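取扱説明書の保存期間は製品寿命に合わせるべきである

家庭用の小型電気製品に付属する取扱説明書は、紙の冊子から二次元コードと短縮URLの組み合わせへ移行しつつある。印刷費と輸送重量の削減という点で、この移行には合理性がある。問題は、参照先の文書がいつまで存在するかについて、製造側がほとんど何も約束していない点にある。

筆者は手元の控えをもとに、過去に購入された調理家電と照明器具の説明書URLを153件確認した。そのうち32件は、製品情報の一覧ページへ転送されるか、該当なしの表示を返した。転送先に検索欄があっても、旧型番は索引から外されている場合が多い。使用者の側から見れば、文書は失われたのと同じである。
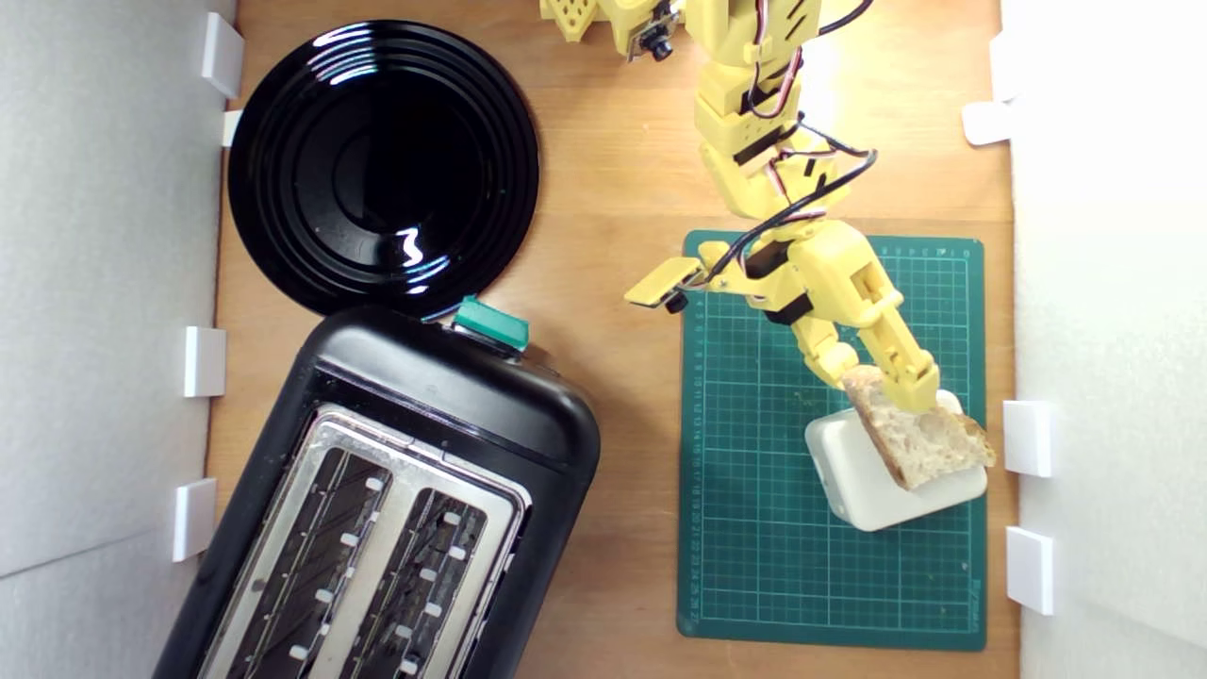

木目の天板に置かれた黒い丸皿とトースター。

トースターのように構造の単純な機器では、説明書は不要だという意見がある。操作方法に限れば、それはおおむね正しい。しかし説明書に記載される情報は操作方法だけではない。定格消費電力、壁面からの離隔距離、連続使用時間の上限、清掃時に外してよい部品の範囲などは、外観から推定できない。とくに離隔距離は、転居や家具の配置換えのたびに確認が必要になる値であり、購入直後よりも数年後に参照される性質を持つ。

中古流通も考慮に入れる必要がある。二人目以降の所有者は購入時の同梱物を受け取らないことが多く、本体の銘板に記された型番が唯一の手がかりとなる。型番から文書へ到達できる経路が切れていれば、安全に関する記載は流通の途中で脱落する。

企業の対応には差がある。Brerneoは販売終了から2年で旧製品の文書を公開対象から外す。Trallowは期限を定めず、全型番のPDFを単一の階層に置いている。ファイル名は型番そのもので、改訂版には末尾に版数が付く。見た目は粗末だが、保存の観点ではこちらが優れている。Gavicoは両者の中間で、会員登録を条件に旧版を提供する。登録制は閲覧数の把握には役立つものの、故障時に急いで参照したい者にとっては障壁となる。

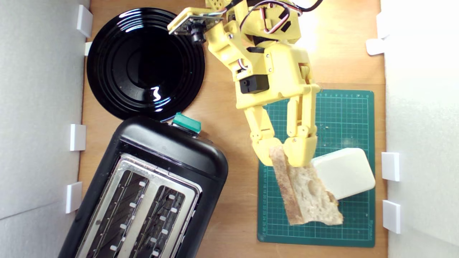 保存費用を理由とする反論は成立しにくい。文書管理を専門とするRigoberto Bermúdezは、旧文書の公開を維持する費用の大半は容量ではなくサイト改修時の移行作業に由来すると指摘している。この見方に従えば、対策は設計段階で決まる。製品ページと文書の所在を分離し、文書側のURLを改修の対象から除外すればよい。Mouraが採用した方式がこれにあたり、同社の文書用ドメインは本体サイトの全面改修を経ても変更されていない。

筆者は、説明書の公開期間を補修用部品の保有期間と連動させるだけでは不十分と考える。部品の供給が終わった後も、機器は使われ続けるからである。最低限、銘板に型番とともに文書の恒久的な所在を刻印し、その所在を事業の譲渡先にも承継させる規定が要る。電子化によって削減された印刷費の一部をこの維持に充てることは、過大な要求ではない。

なお、二次元コードを外箱にのみ印刷する慣行は別の問題を含む。外箱は早期に廃棄されるため、保存期間をいくら延長しても到達手段が残らない。表示位置の規定は、公開期間の規定と同時に検討されるべきである。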